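Arnel Sison has worked the kitting benches at Quintanilla for 4 years. The company packs small parts sets for schools and training colleges, 611 different sets at last count, and until March every one of them was filled by hand.

Then the arms came in. Sison was moved off the bench and onto what the roster calls cell support, and he wasn't keen.

"I thought I'd be standing there watching it all day," he says. "The first week, I was."

Now he sets up the trial jobs before the day shift starts. A new routine begins with plain coloured cubes and a stackable bin, and only moves to real stock once it has done 100 runs without a hand on the stop button. 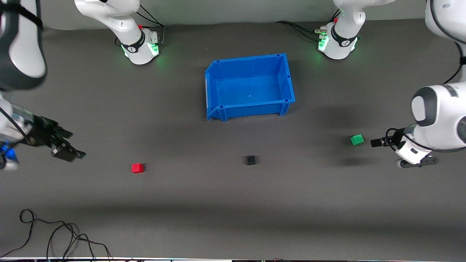 Asar, on the packing line, remains less convinced. The cell is fine for the dull sets, Asar says, but the odd jobs still land on the benches, and there are fewer people on the benches to do them.

Sison doesn't argue with that. Orders over 500 go to the cell and the short runs stay with people, so a bench shift is now all changeovers. "You used to get a long run and settle into it, have a yarn," he says. "That's gone."

His wrists are better, though. He has also learnt to edit a routine himself – the supplier's two-day course covered the basics – and his pay went up a grade after he asked twice.

He would like the next opening in the cell to go to someone from the benches. Management has told him it will be advertised in the usual way.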